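The reach problem, and the cable that was too short

Sunday, July 10, 2022

I have not written here since March, and two people have asked me if I stopped. I did not stop. The shared workshop in Brerport moved the big table, then we had the problem with the cables, and in the evening I was too tired to write English. Now the two arms stand where they should stand and I can tell what we did, mostly so that I can find it again myself when I forget.

For the new readers: the project is called Lasier. We want two arms that can take a light bag out of a crate, put it down on the measuring pad, and after this move it to the belt. It is a hobby project. Darcy Hiebert does the electrical part, I do the mounting and most of the software, and Mélanie Marchand helps when her shifts allow it.

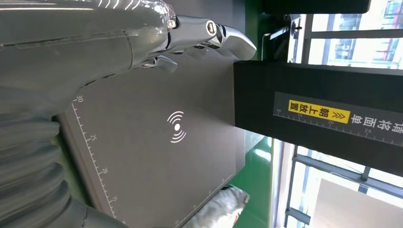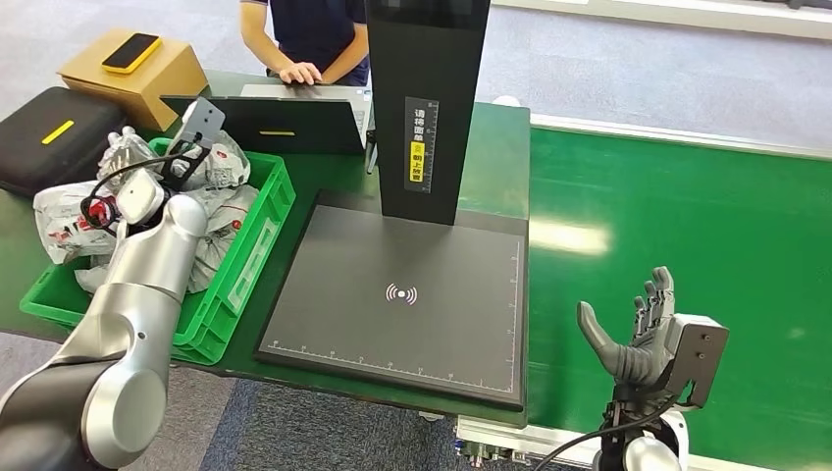

Where everything stands now

The pad is in the middle of the table and it will stay there. In the spring I moved it many times, each time a little, and each time all my saved positions became wrong. Now I have put four small pencil marks on the table at the corners. If somebody cleans the table with the strong spray, the marks will disappear, so I also wrote the distances in the paper notebook on the shelf.

The green crate with the bags is on the left side, the belt is on the right side. I had it the opposite way at first, and I was quite attached to my first plan, I must admit. But the left arm carries the gripper, and the gripper is better for pulling one bag out of a pile. The hand is better for the slow things, like pressing a bag flat or pushing it a little to the side. So the gripper should be near the crate and the hand should be near the belt. Darcy told me this in the very beginning and I did not listen.

The black column at the back of the pad is in a bad place for us. It can't go anywhere else, so the arms have to go around it. I made a "forbidden box" for it in the software, a little bigger than the column itself, and the planner does not let any part of an arm enter this box. It makes some movements ugly. The elbow goes up high, as if the arm wants to look over a fence. I prefer ugly to a broken finger.

The reach problem

My drawing said that the fingers could reach the whole pad. The drawing was correct for the wrist and I had forgotten that the fingers do not always point straight forward. When the hand comes down with bent fingers, it loses much more reach than I expected.

I used the printed scale on the pad for checking, and this was the most useful thing I did all month. I brought the hand down slowly above the pad and stopped, read the number next to the fingertip, wrote it down, went up again. With the first mounting the fingertip stopped before the 25 and did not want to go farther without the shoulder complaining. I wanted it to pass the 25 with some comfort.

There were three possible changes: move the whole base closer to the table, turn the base plate, or make a thicker spacer under it. I tried them in the wrong order. First I moved the base closer, and then the elbow came too near to the table edge when the arm folded. Then I made the spacer thicker, and the arm was higher but the reach was almost the same (of course, when you think about the triangle). Last I turned the base plate by nine degrees toward the pad. It took ten minutes and one extra hole, and it was enough.

If you have a similar problem, turn the plate first. I write this in its own paragraph so that I will see it.

The camera at the wrist

The small camera near the wrist sees the hand and whatever the hand goes to. The view is always tilted and this confused me a lot in the first week. The ruler seems to go up and down when it really goes left and right, and my brain wanted to correct it all the time. I thought about turning the picture in the software. Mélanie was against it, and her argument was that the computer does not care and I would get used to it. I got used to it after three evenings. She did not say anything about it, only smiled.

The reflections are another matter. The forearm is so shiny that, with sun coming through the windows, it makes bright spots in the view, and the program that should find the bag sometimes finds my forearm. I mean the robot's forearm. In the late afternoon it is worst. For now I do my tests in the morning, or I accept that some of the tests will be bad. Dymphna Flanagan, who sews covers for boat seats at the next bench, offered to make a sleeve from matte fabric. I have said yes, but first I need to measure how much the arm becomes thicker when the wrist turns, otherwise the sleeve will catch.

Somebody wrote to me by email and asked if I can simply paint it. I can't, it would be scratched in a week, and I like how it looks.

The cable

This was the stupid part. The cable to the gripper was long enough when the arm was at rest, and long enough in most positions, but when the wrist turned fully to the outside it became tight. I did not notice it. Darcy noticed the sound, a small click each time, and he put his finger on the cable and said that it was like a guitar string. We were lucky that the connector had not broken.

Now there is a loop with more cable in it. The loop looks untidy and I had ideas to hide it, but a hidden cable is a cable that I can't check. Our rule is now like this: before any long test, we move each joint by hand to both ends, with the motors off, and one person only watches the cables. It is boring and we do it anyway. The page with the joint limits hangs on the wall next to the Adomaitis cabinet (the one with the broken lock, where the clamps are), please do not put other papers over it.

About the bags

I chose plastic bags for the tests for the simple reason that we had many. They are much more difficult than boxes. A bag has a different shape each time, it slides, and it sticks to its neighbor. When the gripper takes one, often a second one comes up with it and then falls down somewhere between the crate and the pad. I still have no good answer for this. A small shake after the grip helps sometimes. Shaking more does not help more, it only throws the bags on the carpet.

Lorne Girard proposed to put only a few bags in the crate at a time. This is sensible but I feel that it is a kind of cheating. We will see how long my pride holds.

What is open

The belt does not yet talk with the arms. It has its own switch and I press it myself, which means that I am at this moment a part of the machine. Darcy has the relay at home and will bring it when he has tested it.

The emergency button is on the wrong side for a left-handed person. Annick Ouellet is left-handed and told me this very politely, twice. A second button is ordered from Ovstead, together with a longer cable this time.

The hand loses its zero position for the thumb if the power goes away in the middle of a movement. I can set it again with a small script, but I must remember to do it, and last week I did not remember. The thumb went into the side of the table. No damage, only a noise which made everybody in the room turn around.

I also owe some of you the drawing of the base plate with the new hole. It exists on paper and I have to draw it again in the computer, with the correct angle, before I can put it here. If you need it sooner, write to me and I will send a photo of the paper, but my handwriting in the corner says "left" where it should say "right".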